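Why Does Anything Stay Where You Put It?

Put a cup on a table. Go away and have your lunch. Come back, and the cup is still there, unless you have a cat.

It seems too dull to need explaining, but the cup is quite busy. The Earth is pulling it down all the time, and that pull is called gravity. The table is pushing it up just as hard. The two pushes cancel out, so the cup goes nowhere. It looks lazy and is really stuck in the middle of an argument.

So why do some things fall over when you so much as breathe near them?

Every object has a balance point, which scientists call the centre of gravity. You can't see it. As long as that point is above the part of the object touching the table, the object stays up. Tip it too far, so the point hangs out past the edge, and over it goes — usually onto somebody's homework.

A wide bottom helps. So does keeping the heavy part low. A pencil standing on its end has a tiny bottom and a lot of pencil above it, so it gives up almost at once. A brick lying flat could stay there until you are a grandparent.

Bottles are sneaky, as what's inside them counts too. Put 400 grams of water in a tall plastic bottle and most of the weight sits near the bottom if the bottle is only part full. Fill it to the top and the balance point moves up. Empty it and the whole thing is so light that a sneeze will do the job. 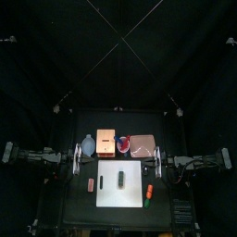

Boxes have an easier life. A box has flat sides, and a flat side makes a good foot. Stand one next to a bottle, like the copper-coloured box beside the light blue bottle on the black table, and ask which you would rather bump with your elbow. The box has a flat top as well, so you could rest something on it. Try that on a bottle with a small cap and you will be picking things up off the floor.

Try it at home. Find 6 things from the kitchen (not the good glasses) and stand them on a tray. Lift one end slowly and see what goes first. Guess before you start, and write your guess down, or you will say afterwards that you knew all along.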